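Grirkuveo: Indoor Humidity and Laundry Drying Records

README for release 2
Last edited May 3, 2019
Maintainer: Wulan Tjoa
Field work: Jucélia Meireles, Liam Naylor
Data cleaning: Randa Bataineh

Summary

Grirkuveo contains temperature and relative humidity readings from homes in Clumport, together with diaries in which residents wrote down when laundry was hung indoors and when it was taken down. It was put together to study how much indoor drying adds to moisture in small apartments with limited ventilation. It covers 264 households. Each household kept one logger in the room where laundry was usually dried.

The readings and the diaries are separate tables. They share a household key and nothing else. Merging by time is left to the user, and the notes on clock drift below should be read before doing it.

Files

readings.csv – one row per logger reading
diary.csv – one row per drying session
homes.csv – one row per household, with floor area band, window type and heating type
excluded.csv – keys of sessions dropped from diary.csv, with a reason code
codes.txt – reason codes and category labels

All files are UTF-8 with a header row. Missing values are empty fields. Release 1 used -99 for missing humidity; scripts written for it need to be changed.

Fields in readings.csv

home_id: household key, text
t_local: local time at the logger, no time zone offset
temp_c: air temperature, degrees Celsius
rh: relative humidity, percent
flag: 0 for normal, 1 for low battery, 2 for logger moved

The interval between readings is 900 seconds. Flag 2 was set by hand from notes and is incomplete.

Fields in diary.csv

home_id: household key, text
start, end: times as written by the resident
load: small, medium or large, judged by the resident
fabric: main fabric type, free text mapped to a short list
placement: rack, line, radiator, door, other
window: open, closed, partly open, unknown

Collection

Loggers were Salian units placed on a shelf or table, away from direct sun and not above a radiator. Residents were asked to leave them alone for the whole period. Diaries were on paper and were typed up twice, once by each field worker, then compared. Where the two versions differed, the paper sheet was checked by Randa Bataineh and her reading was kept.

A total of 459 sessions were removed and are listed in excluded.csv. Most have no end time. Others overlap an earlier session in the same home in a way that could not be resolved from the sheet. Sessions in homes with a tumble dryer were kept if the resident recorded any indoor hanging.

Clock drift

Loggers were set once, at delivery. On return, each clock was compared with a reference and the difference was stored in homes.csv as drift_s. No correction has been applied to t_local. A linear correction over the logging period is probably adequate, but it has not been tested against a unit with known drift. Diary times have their own problem: residents tend to round to the hour or half hour.

Known limits

Load size is not weight. Two households may use "medium" for quite different amounts of laundry, so comparisons within a household are safer than comparisons between them. Spin speed was not asked in release 1 homes and is blank for them. Cooking and showering were not recorded, and both produce humidity peaks that can be mistaken for drying. Homes with a median rh below 50 percent are under-represented, as recruitment went through a mailing list about damp and mold.

The fabric list is coarse. "Mixed" should be treated as no information.

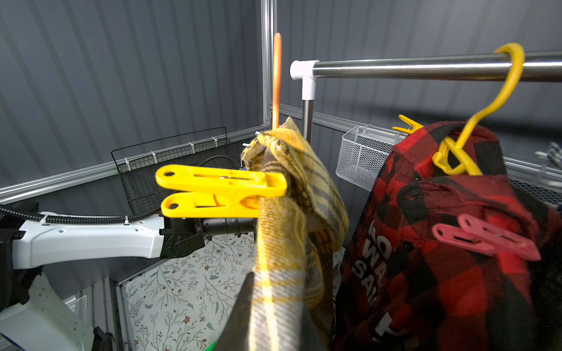
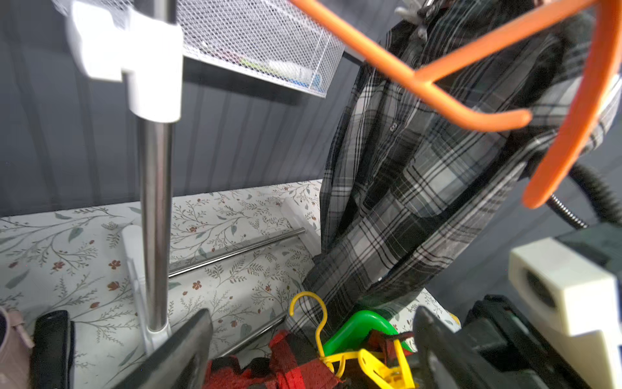 Reading time: 4 minutes

Placement codes

Rack covers any free-standing or fixed frame with rails, including racks with a basket attached. Line covers cord or wire, indoors only. An item pegged to a rack is coded rack. Door includes hooks and over-door hangers. If a resident named more than one place, the first one written down was used and the rest are in the notes column of diary.csv.

Changes since release 1

Empty fields now mark missing values. The window column has a fourth value, unknown. Duplicate household keys from the June batch were merged. The script that builds the tables was rewritten by Wayne Whiteley and gives the same row order on every run.

Use and contact

The tables may be used for research and teaching with credit to the Grornier Housing Group. Do not try to match households to addresses. Corrections to codes.txt go to Wulan Tjoa, with the file name and the row key.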